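Wednesday, November 3, 2021

I finally sorted out the small stuff this week. It had been living in a drawer since we moved to Brilton in May, and every morning I was digging through it for a hair clip and coming up with a shell or a bottle top.

The method is dull but it works. Tip everything out on the bed, find a box lid, and decide what goes in the lid and what doesn't. I used the pink bear blanket as the sorting surface because small things don't roll far on fleece.
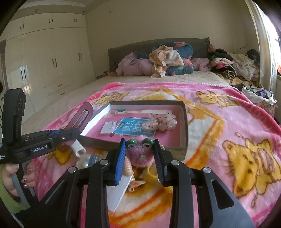
The lid came off a box I'd kept for no good reason. It's shallow, so nothing can get buried, and it fits in the top drawer with a bit of room at the side. I did look at drawer dividers in Tiveo first. They wanted 90 for a set of 6 and I'd have had to measure the drawer, so I left it.

Booklets go in first, flat. Little packets go beside them. Fluffy things can sit anywhere, as they squash. The seashell I couldn't decide on. I don't remember which beach it came from and it has no use at all, but I've kept it.

Hair things were the worst of it. I have far more clips than I wear, and most days I use the same 2. Claw clips take up a silly amount of space for what they are, and they catch on anything with beads on it.
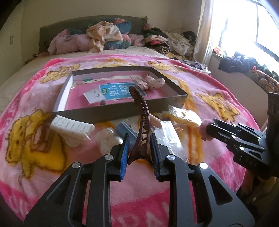
I've put the claw clips in a mug on the shelf for now. Beaded ones are going in a separate bag so they stop getting tangled. Plastic wrappers and empty bags went straight in the bin, and I was surprised how much of the drawer had been just that.

The clothes are next. There's a heap at the top of the bed and more on the windowsill, and I haven't started on either. Probably Sunday, if it's dry enough to get the quilt washed as well.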